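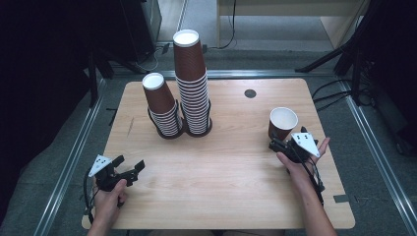 lorkmont_facilities

Members are invited to comment on the arrangement of hot drinks cups in the second-floor meeting room at Lorkmont. The room has a pale wooden table with rounded corners, and the cups are kept on it in two stacks, each in a black holder. They are brown paper cups with white interiors. One stack is a good deal taller than the other, and the shorter one leans to the left.

The present proposal is to keep both holders on the table and to fill them from the store cupboard each morning. Prutero supplies the cups in cartons of 2,000, and the room uses 400 in an ordinary week. Comments are requested on stack height, on which way up the cups should be kept, and on the position of the holders.

14 comments | 3 shares

Prutero_user
We operate a similar arrangement in our training suite. I would recommend a maximum of 24 cups above the rim of the holder. Beyond that height a stack will begin to lean, and visitors taking a cup with one hand tend to bring several away with it. The taller stack should be reduced and the surplus returned to its sleeve.

meto_officeservices
I do not agree with the previous contributor. A limit of 24 would require our reception staff to refill the holders several times during a conference day. At Meto we permit tall stacks on the condition that the holder is heavy and stands flat. In the photograph it is the shorter stack which leans, so height cannot be the only consideration. I would ask whether those cups have been pressed down evenly.

Prutero_user
That is a fair observation regarding the shorter stack. I maintain that the taller one would be difficult for a seated person to reach comfortably.

Procházka_catering
May I raise the question of hygiene. The top cup of each stack has its opening facing upward. Our own written guidance, revised in October, asks that cups on open display be kept with the opening downward, or that a lid be placed over the stack. This applies particularly where a table is used for meetings between refreshment breaks.

lorkmont_facilities
Thank you. The point on openings is noted and will be added to the proposal. A related matter is the condition of the table itself, on which I should also welcome advice.

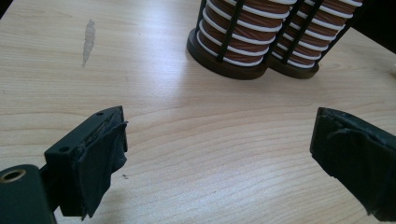 Greyish mark on the table surface, running across the grain.

The mark is long and narrow and tapers at one end. I am unable to say whether it is a dried smear or a scuff.

meto_officeservices
Kindly try a soft cloth with warm water and a small amount of washing-up liquid before anything stronger. Work along the grain and dry the area at once. If the mark remains after 2 attempts, it should be treated as damage to the finish and reported.

Procházka_catering
I would support the above, and would add a tray beneath the two holders. It would protect the surface and could be lifted away for cleaning.

Prutero_user
A tray would raise the taller stack further. I should prefer felt pads.

lorkmont_facilities
Both suggestions will be costed. The thread will remain open for comments on stack height.

This site uses cookies to remember your settings. Accept | Manage preferences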